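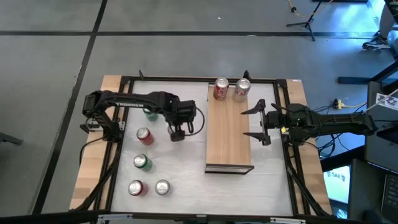 Drink cans and a wooden box on the white work surface.

2 min read

Can collection moves to Thursday

Dear neighbors, from June the collection of empty cans in Trenance will be on Thursday, and not more on Monday. Please bring them to the side door of the Kettle before 6 in the evening. Leanne Mellor has the key, and if she is away you can ring Trevor Dawber.

In the spring we collected 1456 cans, and in the winter 1431. I had hoped for a bigger difference, but the rain in March was very heavy and many people stayed at home. The money paid for 12 new chairs in the reading room.

Please rinse the cans and do not crush them, the machine in Drarham refuses the flat ones. Glass we still cannot take. Ju-won Koo is looking for one more driver with a trailer for the trip to Drarham.

Eilif Dahlgren

We use cookies to improve your visit. Accept | Settings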